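# Getting Football Gear Clean, or Clean Enough

My kid plays left guard, a position whose main duty is to lie on the ground with other people on top. I have been washing the results for six seasons. Before that I washed my own, badly, in a dorm machine that ate quarters. What follows is what works in our basement in Brukville. Your water, your machine and your child may differ.

## The bag comes first

The gear bag is where the trouble starts. A wet jersey zipped into a nylon bag at 9 p.m. is a science project by breakfast. The rule in our house is that the bag doesn't go past the mudroom with the zipper closed. It gets opened, dumped and turned inside out over the back of a chair we no longer sit in.

- Shake it outdoors. Rubber pellets from artificial turf will otherwise live in your dryer vent until you sell the house.
- Wipe the inside with equal parts white vinegar and water, then prop it open overnight.
- Check the side pockets. I have found a banana, a retainer, and a second, older banana.

Cleats ride home in a separate plastic grocery bag with the top open. You can buy a ventilated cleat bag for real money. Ours came free with a rotisserie chicken.

## Grass, mud and blood are three jobs

People treat these as one stain. They want different things, and if you get the order wrong you set one while chasing another.

**Mud.** Let it dry. I know. Everything in you wants to rinse it, but wet mud just travels deeper. Dry it, beat it against a fence post, brush off what's left with an old vegetable brush, and only then introduce water. Mark the brush so it doesn't return to vegetables.

**Grass.** Liquid laundry detergent with enzymes, straight on the stain, worked in with a toothbrush. Twenty minutes minimum. Knees usually need two rounds. If the pants are white, soak them afterward in oxygen bleach and the warmest water the tag allows. Leave chlorine bleach on the shelf – it goes after the spandex, and you end up with pants that are beautifully white and no longer stay up.

**Blood.** Cold water, right away, from the back of the fabric. Dish soap if it's fresh. Peroxide if it isn't, but try it on an inside seam first, especially on a colored jersey. Warm water is how you keep a bloodstain for life.

Eusebio Moya ran the equipment room at Dullthorpe for 18 years and taught me most of this over a chain-link fence. His method for paint off the field lines was rubbing alcohol and a bad mood. I've had decent results with the alcohol alone.

## Washing the uniform

Pull every pad you can pull. Thigh and knee pads that slide into pockets should slide out of them, though they will act like they were born there. Fasten hook-and-loop tabs to themselves, or they will find the jersey and chew it.

Turn the jersey inside out to protect the numbers. Cold or cool water, gentle cycle, and no fabric softener, ever. Softener coats the fibers, the coating holds the sweat, and the sweat holds a grudge. If a jersey comes out smelling fine and goes bad the minute it warms up on a body, softener is the first suspect. Run it once with a cup of vinegar and no detergent, then wash as usual.

Use less detergent than you want to. I used to pour like I was putting out a fire, and the pants came out stiff as a menu.

Hang the jersey. Hang the pants. The dryer will crack heat-pressed numbers, and there are few sadder sights than an 87 that has aged into something like a 37 by October. The referee will have thoughts.

## Practice clothes and the sideline pile

Nobody frames a practice shirt, so you can be rougher here. T-shirts, socks and warm-up pants can all go in together on warm once the mud is off. Socks get unrolled first. This is the player's job, on the grounds that I have seen those socks.

Warm-ups deserve a proper fold, if only so that they can be found in the dark at the hour when away buses leave. Close any pockets, lay one leg over the other, smooth from the waist down to the cuffs, and then fold in thirds. Thick cotton fleece has its own opinions and will puff back up, so press the air out with your forearm as you go. 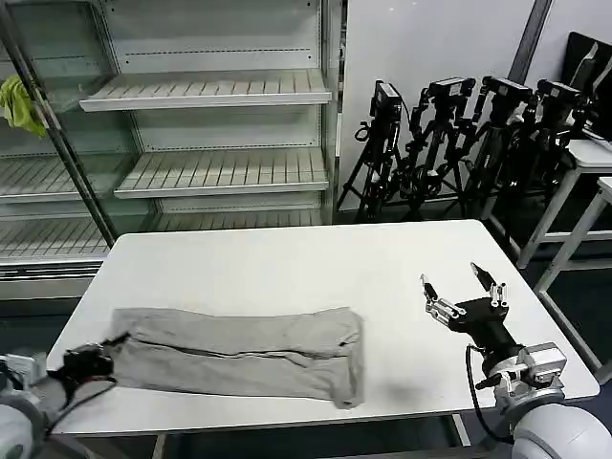
Stack them with the fold facing out, heaviest on the bottom. I keep the cold-weather stuff on the top shelf through September and swap it down when somebody first complains. Long underwear goes in a labeled box. The label says LONG UNDERWEAR and I am still asked every year where the long underwear is.

One more thing on fleece: wash it away from towels. A black hoodie that has gone around with a bath towel looks like it slept in a barn, and a lint roller only gets you halfway home.

## Helmets and shoulder pads

Read the maker's instructions before you clean a helmet. Mine say mild soap and warm water and nothing else, in the tone of a document written by lawyers. Solvents and household sprays can weaken a shell in ways you can't see, so I don't freelance here.

1. Take out whatever liners are meant to come out.
2. Wipe the inside with a cloth dipped in warm, slightly soapy water and wrung out hard.
3. Wipe again with plain water.
4. Air dry away from the furnace, the radiator and the sunny windowsill.

The chin strap collects most of the smell and gets the least attention. Unsnap it and wash it in the sink. While you're in there, look over the snaps and screws. A loose one is a two-minute fix at home and a long walk to the sideline otherwise. Anything cracked goes to the people who recondition helmets, and you stay out of it.

Shoulder pads get the same cloth and the same soap. Then hang them on something wide. A regular hanger will bow under the weight and drop the whole business on the dog. I made a hanger from a length of closet rod and a loop of clothesline, and it has held since a February when I had nothing better to do.

A fan beats any spray. Point it up into the pads for the night and you'll be surprised by morning, or at least you'll be able to stay in the room.

## Cleats and gloves

Laces and insoles out. Knock the cleats together outdoors, pick the soles clean with a popsicle stick, and scrub the uppers with dish soap. Stuff them with newspaper and change the paper after an hour or two. Don't put them in the dryer. I did, once. It sounded like a man falling downstairs for forty minutes, and one toe came unglued.

Receivers' gloves lose their tack when the palms get dirty. Wear them, wash your hands in cool water with a drop of mild soap, rinse, peel them off and lay them flat. Don't wring. A lineman's gloves can take more abuse, and already have.

## What I keep on the shelf

- Enzyme detergent, liquid
- Oxygen bleach, powder
- White vinegar, the giant jug
- Hydrogen peroxide
- Rubbing alcohol, stored well away from the furnace
- Two toothbrushes, clearly retired
- The vegetable brush

Leave the peroxide in its brown bottle, and don't mix anything on this list with chlorine bleach. The vinegar and the alcohol are both worse company for it than you'd think.

Kirsten Overgaard, whose twins both play, adds that a big mesh laundry bag per child ends most arguments over whose girdle is whose. She's right, though at my house there is one child and we still have the argument.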